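The Bottom Drawer: A Kitchenette Gallery

Every shared kitchenette has a drawer that everyone fills and nobody empties. Ours at Jascombe got its turn in April, along with the rest of the tea corner.

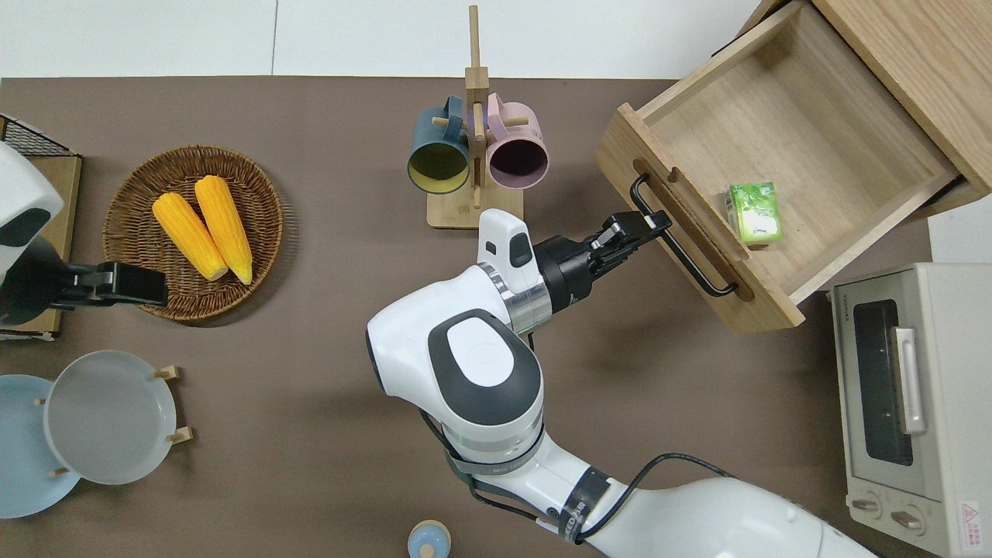

The drawer, down to one small green box with leaves on it. It sits at the front on the right and has the run of the place. Black bar handle, pale timber, metal runner down the side. The toaster oven is a Toshiba, cream-coloured, and has opinions about crumpets.

One reader wrote in to say that an empty drawer lasts 15 minutes in any workplace, and that we should put a divider in before the soy sauce sachets find their way home. A divider from Okeke has been priced. It costs more than the sachets ever did.

A word on the mug tree, too. The teal mug is yellow inside and the pink one is dark purple inside, so whoever chose them was either very brave or shopping by phone. Both hang upside down, as the notice asks. The notice has been up since the Flilix people had our floor, and it remains the most obeyed document in the building.

Removed from the drawer, for the record: 100 rubber bands in a ball, takeaway menus for places long closed, a bottle opener shaped like a trout, and the instruction manual for a kettle none of us remembers – in colour, with a warranty card still attached.

The rubber band ball is at reception. Claim it before the end of the month or it goes to Bastosora on level two, who have asked for it twice.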